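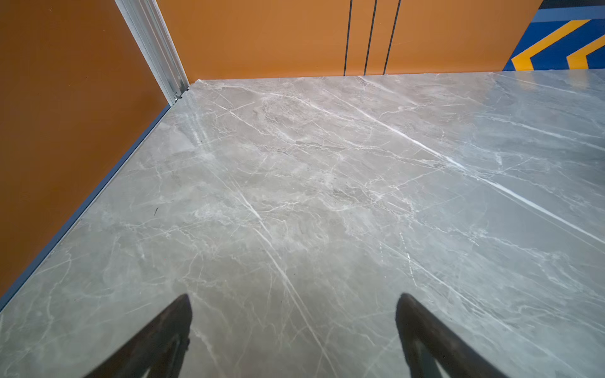

September, 6:40 a.m.

Slept badly and got up before the alarm. Oatmeal, two cups of coffee, then out the door while it was still half dark. I took the river path toward Fasow and turned back at the second bridge. Seven miles, a little slower than last week. My left calf was tight for the first mile and then let go.

The training plan says 900 feet of climbing by the end of the month. I have almost none where I live, so I will have to drive out to Trarnitz and use the hill behind the water tower. I don't love that hill – the shoulder is narrow and the trucks come down fast.

Bought new socks and a bag of dates. Forgot the sunscreen again.

Evening: stretched while the rice cooked. Read twenty pages of the book on Nagano and fell asleep in the chair. Knee is fine. Tomorrow is a rest day and I plan to do the laundry and call about the gutter.

Recent entries
Wind all the way to Ciloneck
New shoes, same blister
1,000 miles since January
Rest week

Contact | Copyright, all entries | Back to top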